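在家搭机械臂装机台：托盘、走线和抬夹爪的几条小经验
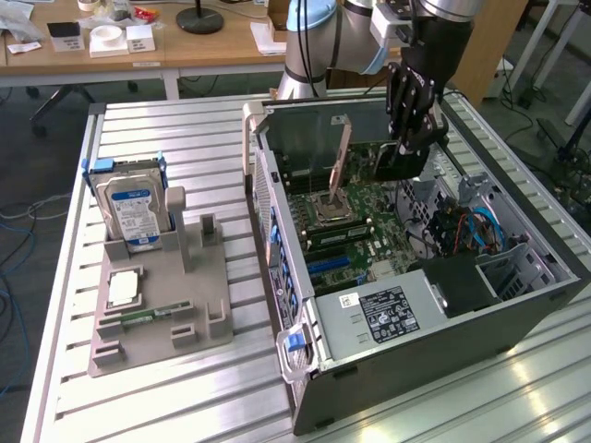

工作台现状：左边灰色托盘放零件，右边机箱侧躺，夹爪停在主板上方。

先交代一下，我不是专业搞自动化的，就是喜欢折腾。这套东西断断续续弄了大半年，从十二月开始才像点样子。好几位朋友问我台面怎么布置、托盘怎么做，那我就把踩过的坑一次写完，想到哪儿写到哪儿，大家挑有用的看吧！

先说台面。我一开始用的是旧餐桌，机械臂一加速，整张桌子跟着晃，夹爪对着插槽点头哈腰的，根本没法用。后来咬咬牙换成铝型材拼的带槽台面，花了735块（二手的，卖家还送了一包T型螺母），从此世界太平。槽条的好处是夹具想挪就挪，松两颗螺丝，推过去，再拧紧。小提醒：螺母多备一些，掉进槽里卡住的时候你会感谢自己。还有，铝面反光挺厉害的，用摄像头定位的话，台灯别正对着台面打，我把灯往后挪了一截，识别马上稳多了。

再说托盘，这是我最得意的部分。硬盘竖着插，处理器平放在方形凹槽里，内存条躺在细长的槽里，各有各的坑位。我给它起名叫Skonunum，别问，就是顺口。前后改了好多版，经验大概这几条：

凹槽口一定要倒角。直上直下的口子，零件差一点点就搁在边上，歪着。倒了角自己就滑进去了。

颜色选哑光灰。我试过亮白的，反光；试过黑的，黑色芯片放上去镜头分不清边。灰的最省心，脏了也不太显。

内存槽两头要留出夹爪手指的位置。我第一版做得严丝合缝，漂亮是漂亮，放进去就抠不出来了，最后是拿牙签撬的……

硬盘带着蓝色托架卡扣一起放，不要拆下来。夹爪有地方抓，进笼子的时候也顺。

打印的时候填充率我用40%，壁厚加一圈。托盘大，第一层慢慢来，边角翘了整块就废了，别心疼那点时间。

机箱的摆法也讲究。侧板拆掉，内部朝上平躺，夹爪从上往下走，路线最简单。我是在台面上先用美纹纸贴出机箱的四个角，每次放回去对准纸角就行，偏差很小。等位置彻底定了再上限位块，千万别一上来就打孔，我那几个白打的孔到现在还看着心烦。

处理器这一步请务必慢！先把插座的金属框抬起来，确认到位，再让臂往下走。下降最后那一小段，我把速度调到很低很低，手放在急停上，眼睛不许离开。练习的时候拿坏掉的处理器和旧主板来练，别用好的。针脚弯一根，晚饭都吃不香。Hertta Ikonen在论坛上教过我一招：第一遍让程序在高一截的地方“空走”，看路线会不会撞到支架和线，没问题了再把高度降下来。这招我现在每次改程序都用，强烈推荐。

机箱里那些红的蓝的数据线，也要先收好。软线最会捣乱，你以为它老老实实待着，夹爪一过就勾住了。我一般把线顺着硬盘笼的开孔穿过去，用魔术贴轻轻绑一下，不用扎带，以后还要拆的嘛。夹爪自己那根线沿着手臂走，关节处要留余量，绷太紧的话转两圈就扯松了。留多少呢？把手臂摆到伸得最远的姿势，线还能轻轻捏起一个小弧，就差不多。

地上的线我承认还没整理完，白的蓝的黑的都有。能给的建议是：先贴标签再理线，顺序反过来会后悔的。标签两头都要贴，我以前只贴一头，等于没贴。办公椅也要注意，轮子压网线这种事，查故障能查一晚上。

最后说说安全，家里有小朋友或者猫的尤其看一下。机箱电源在练习时一律不接市电；拆装前摸一下接地的金属放放静电；机械臂上电的时候人的头不要伸进机箱里看，想看就先断电，我再急也不破这个规矩。袖子宽的衣服也别穿。

整套算下来（不含臂），我花了将近2888块，大头是台面和打印耗材，旧机箱倒是便宜。下一步想给夹爪换一副软一点的指垫，抓内存条的时候更放心，材料还在挑，有用过硅胶垫的朋友麻烦留言说说厚度。托盘的图纸我周一晚上整理好放上来，要的话到时候自己下载就行。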